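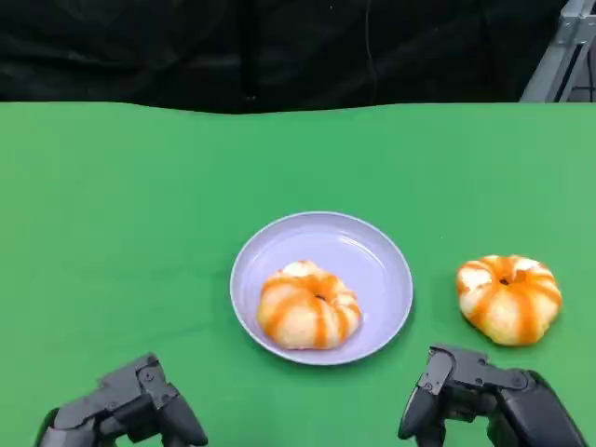
Green table, black cloth behind.

Grurna 11, Vallik 31. I have been putting off writing this up since Saturday, but it is Fri 12 October and we play again tomorrow, so it needs doing.

We had the wind in the first half and made nothing of it. Rory Nisbet won the toss and chose to play towards the road end, which everyone agreed with at the time. The first three kicks for territory went dead. Vallik took the scrum back each time and ran at us from there, and their first try came from the third of those scrums, a simple miss pass and an overlap on the left.

Their pack was bigger than ours but I don't think that was the difference. Our scrum held up well enough. The lineout was the trouble. We lost four on our own throw before the break, two of them inside their 22, and after the second one we stopped kicking penalties to the corner and took the three points instead. Radosław Kwiatkowski landed two from in front of the posts, so it was 17-6 at half time and that flattered us a bit.

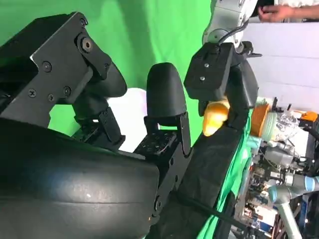 The second half was better to watch. Osamu Shibata came on at scrum half and the ball started to come away from rucks at a decent speed. He is quick to the breakdown and he talks all the time, and the forwards seem to like being told where to stand. Our try came from a tap penalty he took himself. He went ten metres, found Rory Innes on his shoulder, and Innes went over near the flag. The conversion missed on the right. That made it 17-11 and for a quarter of an hour I thought we might get something.

Then we had a man in the bin for a high tackle, which I thought was fair, and Vallik scored twice while he was off. Both were driving mauls. You can't do a great deal about those with seven forwards on a wet pitch.

The gate was given as 200, the best since the Ogilvie match in August, and there were a good number from Vallik among them. The tea hut ran out of rolls before half time again. Parking was also a problem, with cars down both sides of the lane, and the visitors' coach had to wait for people to move before it could get out.

Heather Farquharson has asked me to mention that subs for the season are now overdue. Pay her at training or at the bar.

Tomorrow we are away at Brulasel, kick off at 2.30. Kwiatkowski has a tight hamstring and will have a run on it in the warm-up. If he isn't right then Innes will kick. Nisbet plays at eight again and Shibata starts, as he should. There are still seats on the minibus, which leaves the club at noon.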